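About the Cendcombe Band Library

The Cendcombe Band Library lends printed parts and scores for wind band and brass band. The collection covers marches, waltzes, overtures, hymn settings and short concert works, most of them out of print. Borrowers are town bands, school bands and a small number of researchers.

History

The library began as the working music of the Morris Street Band, which played in Lasevham until its members merged with a larger group across the river. The music stayed behind in eleven steel cabinets. Anoma Abeysekara, then second clarinet, started a card index so that sets could be lent to other bands while a permanent home was found. The index became the catalog still in use, and its numbering has not been changed. Gaps in the sequence are sets that were lost or withdrawn.

The Pundum bequest later added a second group of material, mainly quicksteps and cornet solos with band accompaniment. It is shelved separately and carries the prefix P.

Holdings

The catalog lists 2931 titles. Of these, 1787 are complete sets, meaning that every part named on the publisher's instrumentation list is present and legible. The rest lack one or more parts. Missing parts are recorded on the catalog card by instrument and chair. Where a conductor's score survives, a replacement part can usually be copied out from it. Many marches were issued with only a solo cornet part for the conductor, and for those titles the inner parts are harder to rebuild.

March-size parts are kept in flat envelopes, one title to an envelope, in score order from piccolo to drums. Concert-size parts are kept in boxes. Horn parts in E-flat are retained even where F parts exist. Parts for D-flat piccolo are also retained, and a transposed C part is supplied on request.

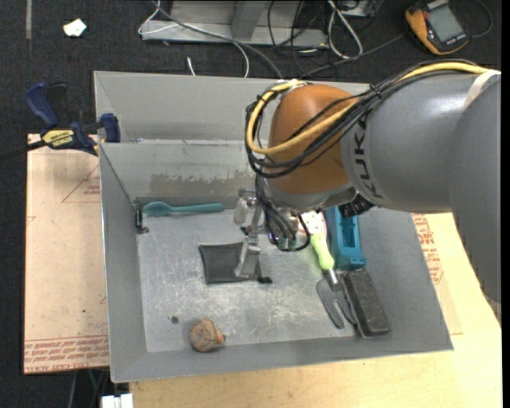

Ifor Edwards wrote in October that his band had been playing from photocopies of photocopies for years, and that with the library's set on the stands the second and third cornets could finally read their articulations in the trio. He also reported a wrong note in the baritone treble clef part, two bars before the last strain. It was checked against the bass clef part, which has the correct pitch, and a correction slip is now kept in the envelope.

Reports of this kind are welcome. Printed band parts of the period contain many errors, and few titles were ever reissued in corrected form. Please give the catalog number, the part, the strain and the bar. Count bars from the start of the strain, leaving out pickup notes.

Lending

Loans run for 8 weeks from the date of dispatch and may be renewed once if no other band is waiting. A set goes out whole. Single parts are not lent, but single copies can be made of titles that are out of copyright. Pencil marks are allowed and should be erased before return. Ink, tape and staples are not allowed.

Percussion parts are the ones most often missing on return — drum and bells parts share a sheet in many editions, and the sheet gets left on a stand. Check for it before packing.

Editing work

The library also prepares new editions from its own holdings. Each edition compares the printed parts with each other and with the score where there is one. Differences are listed at the back of the new score. Dynamics added by the editor are in brackets. Repeats and first and second endings follow the original print, including the cases where the drum part disagrees with the rest of the band.

Editions are set on march-size and letter-size paper. The smaller format fits a lyre and has been tested for legibility at that size. Rehearsal letters appear in the letter-size parts only.

Visiting

The reading room is open by appointment. Scores and parts may be consulted at the table, and a keyboard with headphones is available. Give catalog numbers when booking, as the P sets are stored in another room and have to be brought over. The printed catalog, now in its third edition with a run of 2000 copies, can be consulted at the desk or bought by mail.

Page last revised 28/11/2019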